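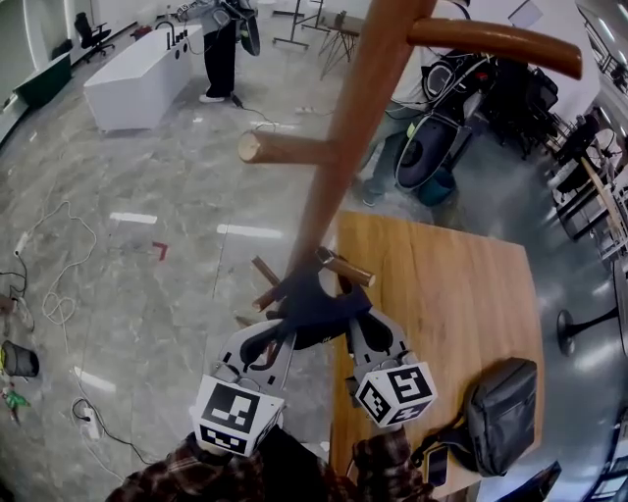
Lultden is pausing shipments of its Haralero hand-held gripper while we sort out a fault in the finger pads, and we want to thank every customer who took the time to write to us about it this spring.

In April our test crew found that the pads could lose their hold on round poles after 300 or more grips, letting tall items like coat racks slip. Two racks fell during testing. We're very glad to say no one was hurt!

"We'd much rather hold things up for a while and get this right," said Kanini Kashindye, head of product safety, "and our customers have been awfully kind about the wait."

Owners are asked to stop lifting anything tall or heavy and to contact Lultden support for free replacement pads, which will ship in May.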